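Home | Articles | Materials | Random page

Drawstring (clothing)

A drawstring is a cord, tape or ribbon run through a channel in a garment and pulled to gather or close an opening.

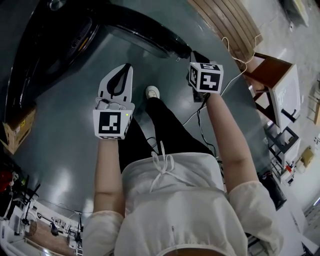
Venla Rissanen objects to so broad a definition and would keep the word for cords that move freely in the channel, leaving out any tie sewn down for decoration. Most pattern manuals do not make the distinction.

Construction

The channel, or casing, is a folded hem or a separate strip stitched to the fabric. Its inner width should exceed that of the cord by at least a quarter inch. The cord leaves through eyelets, buttonholes or a gap in the seam, and is threaded with a bodkin or safety pin. A bar tack at the center back keeps it from pulling out in the wash.

Materials

Flat cotton tape holds a bow well but creases. Round braided polyester slides easily — and comes untied more often. Ends are knotted, heat-sealed or fitted with metal or plastic tips.

Use

Waistbands, hoods, necklines and blouse hems are the usual places. Ilari Lappalainen's 1945 sewing guide lists a 48-inch cord for an adult waist.

See also: Casing, Eyelet, Cord lock

Categories: Fasteners | Parts of clothing | Sewing

Last edited Oct 15, 2020 | Contact | Copyright | Back to top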